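Mimbridge Craft Room Opens Its Doors With a Yellow Cup and a Green Cloth

If you have walked past the old seed store in Mimbridge lately and wondered why the lights were on, the answer is a happy one -- the town's new craft and pottery room is open at last, and everybody is welcome to come in, sit down and stay as long as they like.
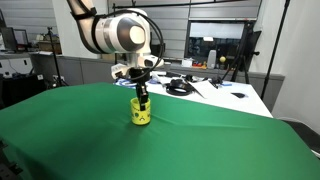
MIMBRIDGE, March 2, 2025 -- Small cups are the theme of the first month, and a bright yellow one with straight sides and little dark markings on the front has already become a favorite with visitors, who seem unable to pass the table without stopping to say something kind about it. The green cloth came from Ching-wen Hsieh, who sewed curtains for many years and had a good long piece of it left over.

"I thought of ironing it first, and then I thought, well, a table that gets used is going to have a few wrinkles anyway," she said with a laugh.

The room has places for 7 people at a time, and the opening show brings together 231 cups lent by families from Mimbridge and as far off as Ragab. Some are very old, some were bought last summer, and a good many have a story that the lender will gladly tell you if you have half an hour to spare. Painting evenings begin next week, and the show stays up until September.

Filed under: Town Life, Crafts & Making

Recent items
Riltska road bridge to close for painting
Drornus bakery adds a second oven
Ragab choir looking for altos

Get the Mimbridge news by email. Sign up for our free newsletter.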